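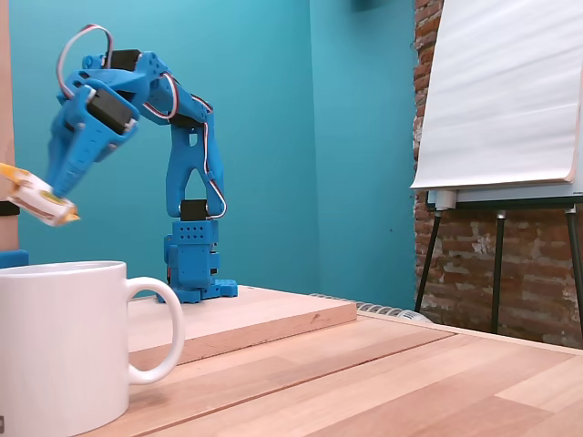

Arm in blue printed plastic, holding a small white and orange packet.

Flusanora casting and coating resins

Two-part epoxy systems for casting, surface coating and light laminating work. Supplied as resin and hardener in matched packs, or separately in trade sizes. All grades are unfilled and clear unless stated.

Flusanora 12: low viscosity casting grade. Suitable for thin sections and for wetting out glass tissue. Mix 2 parts resin to 1 part hardener by weight. Do not measure by volume. Pack sizes: 500g - 1kg - 5kg.

Flusanora 12S: slow hardener version of the above, for larger pours. Maximum depth per pour 4 cm. Allow the first pour to gel before adding the next.

Grirkus coating grade: thicker, self-levelling, for bench tops, shelving and boards. One 2000g pack covers a small table in two coats. Sand lightly between coats if left overnight.

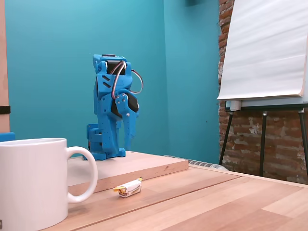
Coating grade is applied by brush or squeegee to clean, dry timber at room temperature. Open-grained woods need a thin seal coat first, otherwise air rising from the grain will leave pinholes. Work from the middle outwards and leave the edges until last. On a wooden table top like the one shown, with a mug standing on it, remember that a cured epoxy surface can still be marked by very hot crockery. Use a mat for at least the first month. Surfaces may be wiped with warm soapy water once fully hard; avoid acetone and abrasive creams.

Pigments and fillers

Brabec pigment pastes: white, black, grey, signal red, mid blue. Add up to 4% by weight. Higher additions affect cure. Tubs 50g and 250g.

Cuvell microballoons: lightweight filler for fairing and filleting. Sold by the litre. Wear a dust mask when mixing.

Also stocked: graduated mixing cups, stirring sticks, release wax, nitrile gloves, foam rollers.

Ordering

Quote stock code 3670 for the coating grade starter pack. Hardener is not returnable once opened. Data sheets on request from Ľubica Říha, technical sales. Prices and pack sizes revised September 11, 2023.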